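Clillby to Flestadell overnight ride, who's in?

flatsixfinger
Posted September 15, 2018
OK so the Flestadell ride is on again. 78 miles, one overnight, back by lunch. Leaving from the Clateck gas station, same as June. Need a head count so I can call the campground.
Full tank before you show up. No trailers this time please. Rain gear, the forecast is all over the place.
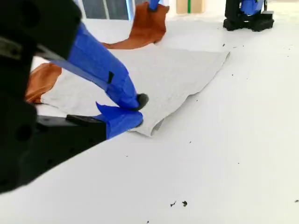 Route, first draft
Clateck, then the river road to Clillby, coffee, then up over Chávez pass and down the back side. Pass tops out just over 3,000 feet so bring a layer. Gravel for the last bit into camp, its fine if you go slow.

mudflap_annie
In. Two bikes, me and my brother. Is the gravel the same stuff as last time? I was on street tires and hated every second of it.

flatsixfinger
Same road but they graded it. Supposedly.

old_carb
Don't love the river road. Logging trucks all morning and no shoulder. Why not take the county highway to Clillby and skip it? Adds maybe ten minutes.

Saodah Gunawan
The highway is the dullest road in the state. I'd rather sit behind a truck for a while than do that again. Also the river road has the good pie.

old_carb
Pie is closed. Sign on the door said for the season.

Saodah Gunawan
well thats my morning ruined

two_up_tom
Could split it. Group A river, group B highway, meet at the coffee place. We did that on the 372 loop and it worked OK, except B waited forever.

flatsixfinger
I dont want to split, we're slow enough at regrouping. Will ride the river road this week and look at the traffic. If it's bad we go highway and no whining from anybody. New riders in the middle, not at the back. Chain lube and tire pressure the night before, not in the parking lot while we all stand there.
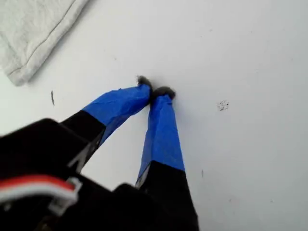 mudflap_annie
Fine by me either way. But can we talk about the start time, 6 am is nuts for people coming from Flestadell side. We'd be riding over in the dark just to ride back again.

old_carb
7 then. And I still say highway.

two_up_tom
+1 for 7. Bike's due for an oil change at 2,000 so will do that first, count me as a yes unless I strip somthing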